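Hillstead Evening Science
Heat at Home, Handout 3: How Heat Gets From Here to There
18 September 2022

Welcome back! Last session was all about what temperature means, and we left off with a pot of water and a big question: how does the heat get in there? Tonight we follow the heat. It has three ways to travel (conduction, convection and radiation), and nearly everything you cook uses all of them at once.

1. Conduction

Conduction is heat moving through stuff that stays put. The particles on the hot side jiggle hard, they bump their neighbors, and the jiggling gets passed along. In metals there's an extra helper: electrons that are free to roam carry energy through the material very fast. It's the same reason metals are good at carrying electric current, and I love that one fact explains both the frying pan and the lamp cord.

Four things set how fast heat conducts through a flat slab:
the material
the area
the thickness
the temperature difference between the two faces

Double the difference and you double the flow. Double the thickness and you cut the flow in half. Try this at home tonight: touch a metal spoon and a wooden spoon that have been in the same drawer all day. Both are at room temperature, say 25 °C, yet the metal feels much colder. Your skin is warmer than either spoon, and the metal pulls heat out of your fingers faster. Your hand is a pretty good heat flow meter and a pretty poor thermometer!

2. Convection

Warm a bit of air or water and it spreads out, gets less dense and floats up. Cooler fluid slides in underneath, warms up in turn, and now you have a loop. Drop a little food coloring gently into a pot as it starts to warm and you can watch the loop form. (Use a glass pot if you have one, it's gorgeous.)

A fan makes the same thing happen by force. Food in still air sits inside a thin layer of air that has already given up some of its heat, and moving air strips that layer away. So a convection oven can brown a tray of potatoes sooner at the same setting.

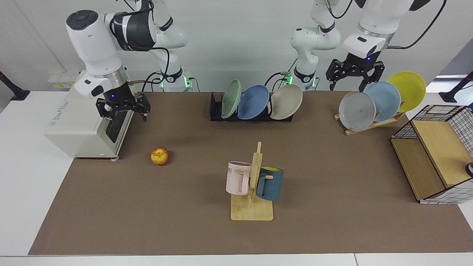
Why does a small oven usually preheat faster than a big one?

A small oven has less air to warm, but the larger effect comes from its walls. There is less metal to bring up to temperature, and less surface leaking heat into the room, so each watt from the heating elements goes further.

3. Radiation

Everything around you gives off radiation, all the time, including you. At room temperature it's infrared and we can't see it. Heat a wire enough and part of the glow moves into the range our eyes can pick up, first a dull red, then orange. A broiler works mainly this way. The top of the food faces the glowing element and browns, while the underside stays pale.

Surface matters a lot. Dull, dark surfaces soak up radiation well and also give it off well. Shiny metal does neither very well, and for this reason a sheet of foil laid over a pie keeps the crust from getting too brown.

Worked problem (we did this one on the board)

The Plukau heater in our kit puts 844 joules of heat into a cup of water every second, so it runs at 844 watts. It runs for 100 seconds. How much energy has gone in?

Energy = power × time
Energy = 844 × 100 = 84,400 joules

Now the part people skip: where did it all go? Some warmed the water, some warmed the cup, and some left through the sides and off the top. Keep that list in mind for the lab.

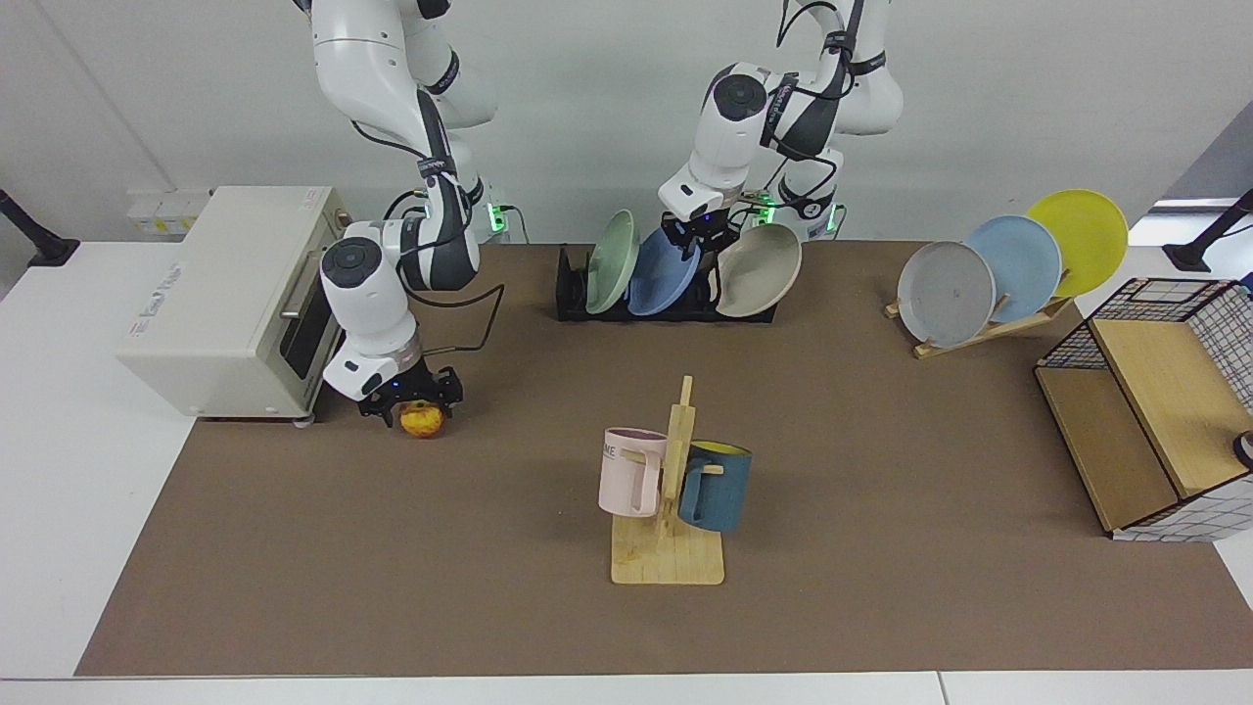

Does a ripe peach heat up more like water or more like wood?

More like water, by a long way. Fresh fruit is mostly water, so it takes a lot of energy to warm it even a little, and the heat has to creep inward by conduction. The skin can be soft and hot while the part near the pit is still cool.

4. Slowing heat down

Insulation is the same story told backward. Trapped air is a wonderful insulator as long as it can't circulate, and wool, foam and cork all work by holding air in tiny pockets. A vacuum flask goes one better: no air between the walls means almost no conduction or convection across the gap, and the silvered surfaces take care of most of the radiation.

For a drink on the desk, the biggest loss is often at the top. Evaporation carries off energy very well, so a lid helps more than most people expect. 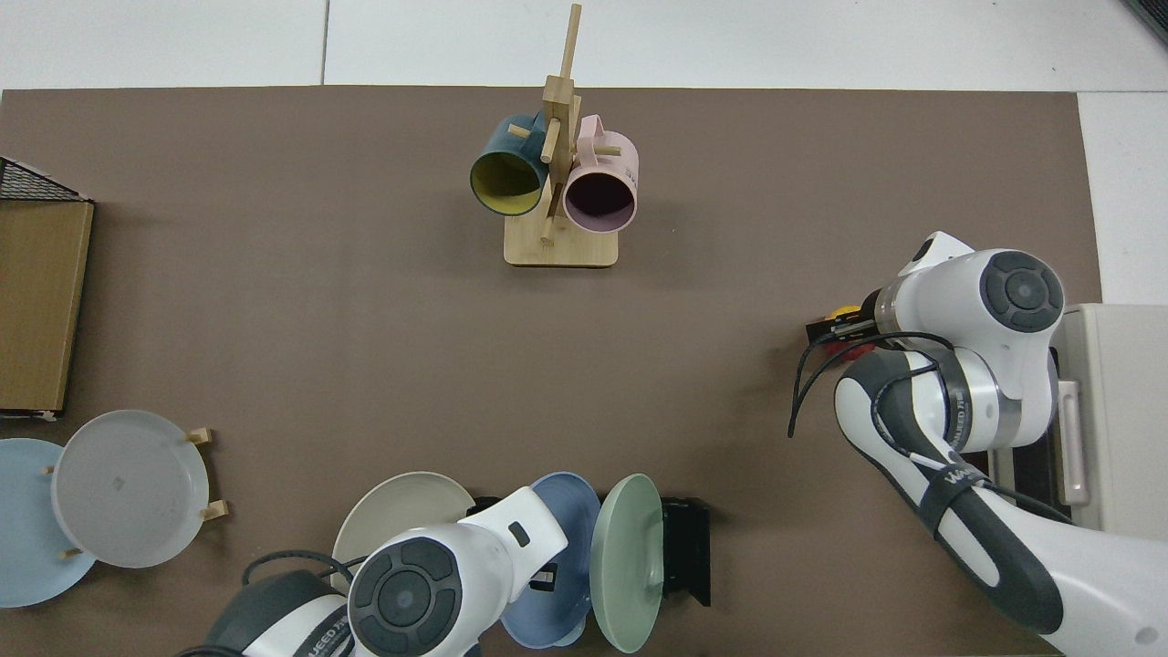 Should a mug be warmed before tea is poured into it?

It helps, especially with thick pottery. A cold mug takes heat from the tea until the two meet at a shared temperature, and a heavier mug takes more. Rinsing it with hot water first means the tea gives up less in the first minute.

5. For the lab

We meet in the Mbeki Room. Each pair gets a Skokis probe, two cups and a lid. Start both cups from the same kettle, cover one, and take a reading each minute for 18 minutes. Plot temperature on the vertical axis and time on the horizontal, both cups on the same graph. Look closely at the early part of each curve, where the drop is steepest, and write a sentence on why it flattens out later.

Bring graph paper and a pencil. Graphs go in your folder, and we'll come back to them in February when we get to cooling curves and the fun stuff with ice.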